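Kerar Women's Basketball Club
Minutes of the members' meeting, October 2021

Chair: Serpil Avcı
Minutes written by: Larysa Lysenko

1. Opening

The chair opened the meeting at 18.15 and greeted the new members. The minutes of the previous meeting were accepted with one correction: the name of the second gym is Stotari, not Stotary.

2. Preseason games

The team played against Romaniuk and Tedis. We lost to Romaniuk and won against Tedis after overtime. The coach was satisfied with the defense, but she said that the rebounds on our own side are still weak and that we give away the ball too easily when the other team presses. She asks that all players come on time to practice, because the warm-up is shortened each week by late arrivals.
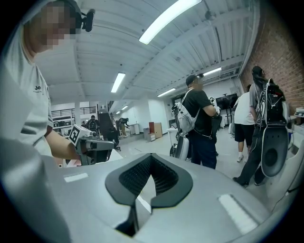 Gray T-shirt, with dark print on the chest.

3. Invitation tournament in January

The club will organize the tournament again. Serpil Avcı has spoken with the Stotari gym and both courts are free for the whole weekend. The rent is 3,000, the same as before. Romaniuk has confirmed in writing. Tedis wants to come but asks not to play the first game in the morning, as their bus ride is long.

It was discussed if each team should play 2 games or 3. Several members found 3 games too much for teams with a short bench. Decided: 2 games for each team, and a final for the two best.

The entry fee was also discussed. A proposal to raise it was not supported. Decided: the fee stays at 300 per team, to be paid before the draw.

4. Referees and scoring table

We need more people who can run the shot clock. Larysa Lysenko will ask the league office when the next course is held. Until then, the players of the second team help at the table at home games. The list hangs in the locker room and everybody writes her own name. Who can not come must find a replacement herself. 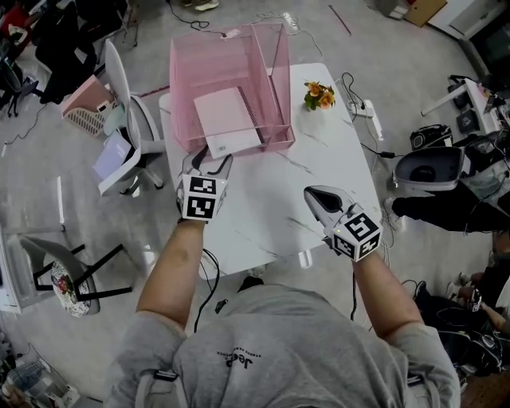

At the white table with the marble pattern. The wire basket is pink.

5. Uniforms

The away uniforms are old and the numbers are coming off. Larysa Lysenko showed two offers. The cheaper one has a delivery time which is too long for the start of the season. Decided: we order 15 sets from the other supplier. Sizes must be sent to Larysa by Friday. Number 7 is asked for by two players, and they will solve it between them.

6. Other matters

The back door of the gym does not close well. Please pull it hard when you leave.

The question about a youth team was moved to the next meeting.

The meeting was closed at 19.40.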